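How a Baby Grows Before It Is Born

Maybe there is a baby on the way in your family, or maybe your teacher is having one, or maybe you just looked at your own two hands one morning and wondered where they came from. It is a very good thing to wonder about! Grown-ups wonder about it too, even the ones who work with babies every day. So find a comfortable spot, bring a snack if you are allowed to, and let's go through it from the very beginning.

Smaller than a dot

Every person who has ever lived started out as one single cell. A cell is a tiny living piece of a body, and you need a microscope to see most of them properly. To start a baby, one very small cell from a man, called a sperm, has to join with one cell from a woman, called an egg. It isn't an egg like a hen's egg, with a shell and a yolk. It is soft and round and smaller than the period at the end of this sentence.

When those two join up, they make one new cell, and inside that cell are all the instructions for building a person. Half of the instructions come from one side and half from the other, and that is how you might end up with your mother's ears and your father's curly hair (or your grandmother's nose, because noses like to travel through families). The instructions are called genes, and you still carry a copy of them in nearly every part of you.

Then the one cell splits and becomes two. The two become four, the four become eight, and on it goes. At first the cells look very much alike, but before long they begin to take on different jobs. Some will be bone, some will be skin, some will be the part of your eye that sees the color green.

A place to grow

Inside a woman's belly, low down, there is a special place called the uterus. Some people call it the womb, and both words are fine. When there is no baby in it, it is small, shaped a little like an upside-down pear. Its walls are made of muscle, and it can stretch and stretch, which is a useful thing for it to be able to do, as you can imagine if you have ever seen somebody who is nearly ready to have a baby.

People sometimes say that a baby is "in Mommy's tummy," and it is a friendly way to talk, but the tummy, or stomach, is where the food goes. The baby is somewhere else, with its own room and its own door. So you don't need to worry that a bowl of soup is going to land on the baby's head!

The uterus has a kind of bag inside it, filled with warm water. The baby floats in this water all day and all night. If the mother bumps into the kitchen table, the water helps to cushion the baby, and it also leaves plenty of room for kicking and turning, at least in the early months.

Think about how many different parts have to be made in that one small space. There are long parts and short parts, hard parts and bendy parts, and parts that have to fit exactly next to one another. A heart has four rooms in it. A hand has 27 bones. When grown-ups build something, they usually go and fetch what they need from a drawer or a shelf or a shop.

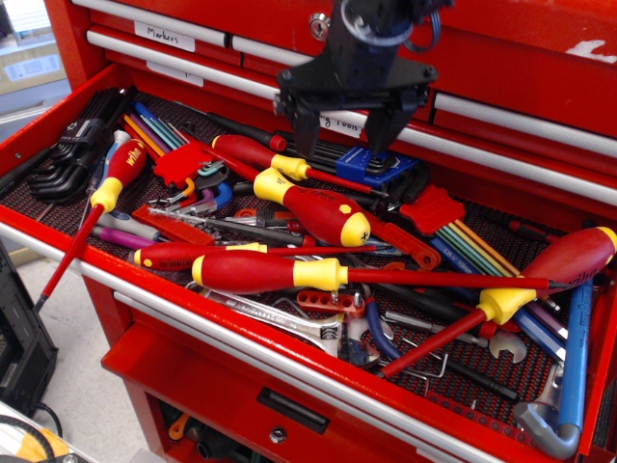 A red tool chest with the top drawer open, full of screwdrivers and other hand tools.

A baby's body does its building without any of that. All it needs to begin with is the instructions in the cells and a steady supply of good things brought in from the mother, and now we should talk about how those good things get there.

The cord and your belly button

A baby that hasn't been born yet doesn't eat with its mouth, and it doesn't breathe with its nose either. Instead it has a long, soft, twisty cord that comes out of the middle of its belly. At the other end the cord is joined to something called the placenta, which sits against the wall of the uterus, flat and round like a thick pancake.

The mother eats her breakfast, and her body breaks it down into very tiny bits, and her blood carries those bits along to the placenta. There they pass across to the baby's blood and travel down the cord. The oxygen from the air she breathes goes the same way. And anything the baby doesn't need goes back up the cord and gets taken care of by the mother's body - so there is traffic in both directions, all day long.

After a baby is born, it can breathe and drink milk by itself and the cord isn't needed anymore. It gets clamped and cut. It doesn't hurt, because there are no nerves in the cord to feel with. A little stump stays behind for a while, and then it dries up and drops off, and what is left is a belly button. Go on, have a look at yours. Yours was once the end of a cord!

Month by month

A pregnancy lasts nine months, more or less. If you started counting on a day in February, you would be counting right through spring and summer and most of fall before you met the baby.

In the first month the baby is no bigger than a poppy seed. It doesn't look like a person yet. But a little tube has started to form that will turn into the brain and the back, and very soon after that the heart begins to beat.

By the end of the third month it has arms and legs, and fingers and toes, and even the beginnings of fingernails. It could lie down comfortably in the palm of your hand. It can move, but it is still so small that the mother doesn't feel it.

Somewhere in the fifth month comes a lovely moment, when the mother feels the first little flutters. Some women say it is like bubbles, and some say it is like a goldfish turning around. A few weeks later other people can put a hand on the outside and feel a kick, too. (Always ask first. It is her belly, after all.)

By the sixth month the baby can hear. It hears the mother's heart, which must be rather loud from in there, and it hears her voice, and a bit later it may get to know other voices that are close by. If you are going to be a big brother or a big sister, you can sing to the baby or read it a story. Any story will do. The baby isn't fussy.

In the last months it mostly gets bigger and rounder and puts on fat to keep itself warm. There is less and less space, so the somersaults stop and there is more wriggling and stretching. Most babies turn so that their head is pointing down, ready to come out.

The day the baby comes

When it is time, the muscles of the uterus begin to squeeze. They squeeze and rest, squeeze and rest, and the squeezes get stronger as they go along. This is called labor, which is another word for hard work, and hard work is just what it is. It can hurt quite a lot, and mothers may make loud noises, and that is all right. There are doctors and nurses and midwives who know many ways to help.

Most babies come out through the vagina, which is an opening between the mother's legs that can stretch wide enough to let a baby through. Other babies are born in an operation, when a doctor makes a careful cut in the mother's belly and lifts the baby out. She is given medicine so that the cut doesn't hurt while it is being made, and afterward it is sewn up to heal.

New babies can look a bit surprising. They may be wrinkly or blotchy, and their heads may be a funny shape for a few days from all that squeezing. They sleep and cry and drink milk, and they can't play with you yet, no matter how nicely you ask. But they do like to look at faces, especially ones that are close up, and if you put your finger in a new baby's hand it will very likely hold on tight.

If you still have questions, ask a grown-up you trust. There are no silly ones on this subject, and if the grown-up doesn't know the answer, the two of you can go and look it up together.

Page last checked 10th August by the Kestell Children's Reading Room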